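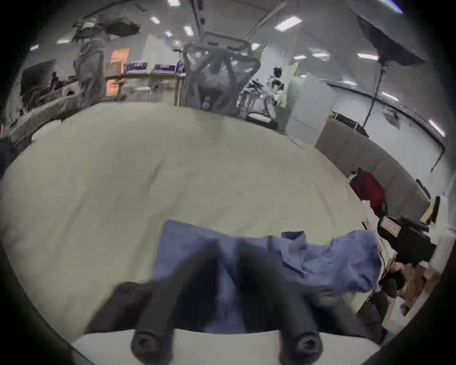 Rania Saber
Business Connectivity Adviser, Londard

Home Guides Voice Broadband Support Contact

Reading time: 4 minutes

How to Move Your Office Phone Number to an Internet-Based Service

A business may usually keep its existing telephone number when it changes to an internet-based phone service. The transfer is known as porting. The steps below apply to single numbers and to ranges held at one address.

Step 1. Collect your account records
Obtain the most recent bill for each line. Note the account number, the billing address and the name of the account holder exactly as printed. A company that trades under one name and is billed under another should use the billed name.

Step 2. List everything connected to the line
Alarm panels, card terminals, elevator phones and fax machines often share a line with the main number. Contact the supplier of each device and confirm in writing that it will work on the new service. When the Clodon office in Abu Hammour moved its 358 extensions, almost 14 were found to serve equipment other than desk phones.

Step 3. Check your internet connection
Run a speed test at the busiest time of day and record the upload figure. Calls should be given priority in the router settings before any number is moved.

Step 4. Submit the porting request
Complete the Letter of Authority supplied by your new provider. Do not cancel the existing service. Cancellation before the port is complete may result in loss of the number.

Step 5. Prepare for the transfer date
Allow 11 working days from acceptance of the request. Set up user accounts, voicemail greetings and call routing in the Tunska portal during this period, and test them with the temporary number provided.

Step 6. Confirm the transfer
Place one incoming and one outgoing call from a cell phone on a different network. Verify that the correct caller ID is displayed and that the emergency address on file is current. Once these checks are complete, close the old account in writing and keep the final bill.

Requests rejected for mismatched details may be corrected and resubmitted through the Tunska portal.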